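Reading time: 2 minutes

Loltik launches a small white chair with legs you can fit at the kitchen table

Loltik, the family furniture maker from Skarnell, is pleased to announce that its new Rilatis chair will be in the shops from August, after a long and rather happy spell of building it, taking it apart and building it all over again.

The Rilatis is a light, plain white chair that travels flat and goes together at home. We wanted something that could be put up before the tea goes cold, and we have tried it out on every sort of floor and cover we could lay our hands on.

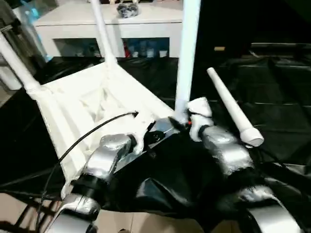
Do I need any tools to put the chair together?

None at all. Each leg is pushed into its corner of the seat and turned by hand until it stops, and most people have the whole chair standing in 6 minutes.

We always suggest starting with the seat upside down on something soft – an old sheet or a dust cover will do nicely – so that the white finish stays as clean as the day it left us.

Fitting the legs

The legs are all alike, so there is no left or right to puzzle over, and no front or back either. Hold each one near the seat end, keep it straight and take your time over the first turn.
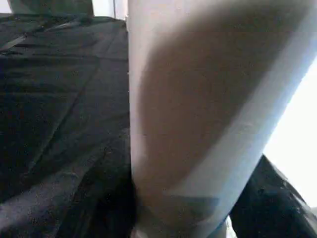
Checking before you sit

Once the legs are in, go round them again with a firm hand, then set the chair on a level floor and press down on the seat. A leg that has worked a little loose only wants another turn. 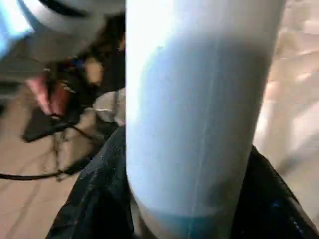
Prices and where to buy

The Rilatis costs £30 and will be sold at our Skarnell shop and through Reinholz, who have 75 branches and have been good friends to us over the years. Spare legs can be ordered singly, which we hope will keep a good many chairs in use for longer.

Before settling on the final shape we asked nearly 272 households what bothered them most about furniture that comes in parts, and fiddly joints came up again and again.
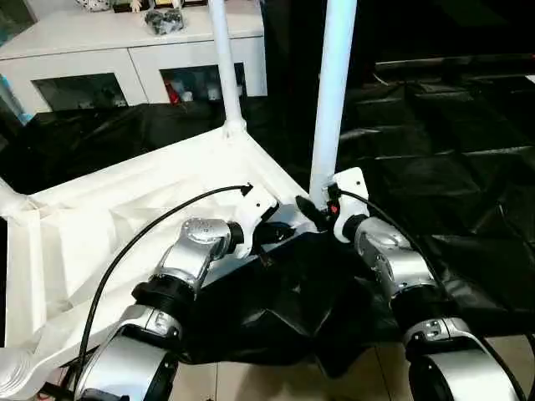 Their answers also led us to print the instructions in much larger type, on one sheet, and to leave out the little bag of fixings altogether. We are very grateful to everyone who wrote back to us, often at great length, and we hope they will call in at the shop to see the result.

Recent news
Reinholz to stock Loltik stools
Skarnell shop opens late for summer
Caring for white furniture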